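« Une chambre, c'est d'abord une porte qu'on peut fermer »

Kyriaki Bakalis dirige depuis six ans la résidence Kinduvton, un ancien internat transformé en logements temporaires pour apprentis et saisonniers. L'établissement compte 60 chambres, toutes individuelles. Elle nous a reçus le 13 avril dans son bureau du rez-de-chaussée, entre deux états des lieux.

Le bâtiment appartenait à un lycée agricole. Quand l'association Munshi l'a repris, les dortoirs étaient restés tels quels, avec leurs lavabos en ligne et leurs armoires métalliques. « On nous conseillait de garder des chambres de quatre, raconte-t-elle. C'était moins cher et on pouvait loger plus de monde. Mais un boulanger se lève à deux heures et un serveur se couche à la même heure. Ils ne peuvent pas dormir dans la même pièce. »

Les travaux ont duré plus longtemps que prévu. Il a fallu refaire les cloisons, puis reprendre toute l'isolation phonique de l'aile nord, où l'on entendait les conversations d'une chambre à l'autre. Le loyer a été fixé à 319 euros par mois, charges comprises. Il est passé à 458 euros pour les studios avec kitchenette du dernier étage, qui sont les plus demandés.

Kyriaki Bakalis tient à ce que les chambres soient meublées simplement. Un lit, une chaise, de quoi ranger ses affaires. « Les gens arrivent avec deux valises. Ils restent trois mois, parfois un an. S'ils trouvent une pièce trop chargée, ils ne s'y installent pas. S'ils trouvent une pièce vide, ils ont l'impression d'être punis. » 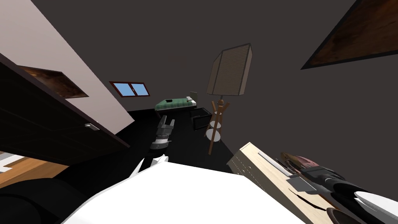 Vue de synthèse d'une chambre : le lit et sa couverture à carreaux verts, près de la fenêtre.

Le choix des couvertures a d'ailleurs donné lieu à de longues discussions. L'architecte d'intérieur Stellan Björklund, du cabinet Okham, voulait des couleurs unies. Les résidents consultés préféraient des motifs. « J'ai perdu, reconnaît-il au téléphone. Ils disaient que l'uni faisait hôpital. Je ne suis pas d'accord, mais c'est eux qui dorment là. »

Il a en revanche tenu bon sur l'éclairage. Le plafonnier unique, commandé près de la porte, lui paraissait une mauvaise habitude. « Quand on lit au lit, on veut éteindre sans se lever. J'ai demandé un second interrupteur à hauteur d'oreiller. Le surcoût était faible si on le prévoyait avant de fermer les cloisons. »

Reste la question des espaces communs. La grande cuisine fonctionne bien, la salle de télévision beaucoup moins. Elle devrait être transformée en buanderie en janvier, si le devis de l'entreprise Cloritz est accepté. « Les machines sont au sous-sol et les gens n'aiment pas y descendre le soir, explique la directrice. On en parle à chaque réunion. »

Elle reçoit aussi beaucoup de demandes qu'elle ne peut pas satisfaire — 478 dossiers l'an dernier. La priorité va aux contrats d'apprentissage, puis aux saisonniers dont l'employeur est à moins de vingt kilomètres. Les autres sont orientés vers des propriétaires privés, avec un succès variable. « En été, je rappelle tout le monde, même pour dire non. Certains retrouvent une place en septembre parce qu'ils ont gardé le numéro. »

Les dossiers pour la rentrée se retirent à l'accueil de la résidence, le matin uniquement.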